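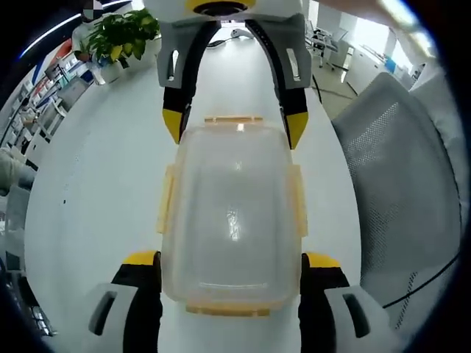 *A plastic food container on a round white table.*

# Willudberg to open its lunch-lending shelf to the whole of Akallow

Neighbours will be able to borrow a food container as easily as a library book from January, when the Willudberg kitchen extends its popular Cù scheme beyond its own regulars.

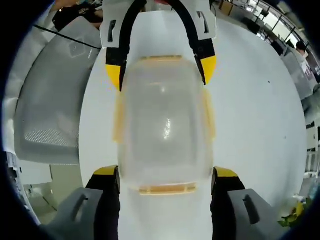
**AKALLOW, Fri 20 November** - Willudberg, the neighbourhood kitchen and lunch counter on the old Lestov road, is delighted to share that Cù, its borrow-and-return scheme for takeaway food, will be open to everybody in town in the new year.

The idea began very modestly, with 60 containers on a shelf beside the till and a handwritten sign asking people to bring them back when they could. They did bring them back, quite often with a kind word about the barley soup, and over 1460 lunches have now gone out of the door in this way. We are enormously grateful to everyone who has carried one home, washed it up and found the right lid for it again (we know how lids can wander!).

From January, two more places will lend and take back containers: the Akallow reading room and the bakery at Lestov bridge. Borrowing will stay free for the first week, and after that a small charge of 85 pence goes towards replacing anything lost or cracked. There is nothing to sign and no app to download - simply ask at the counter.
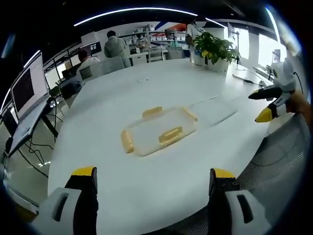
The kitchen will also be putting a little more thought into what goes inside. The winter menu leans towards food that travels well and warms up nicely the next day, so expect bean stews, baked rice and a rather good beetroot pie, with smaller portions for children and lighter appetites.

Cafés and canteens nearby that would like to join Cù are very welcome to call in for a chat and a bowl of something, any weekday after the lunch rush.

**Press enquiries:** please ask for the Cù desk at Willudberg, Akallow.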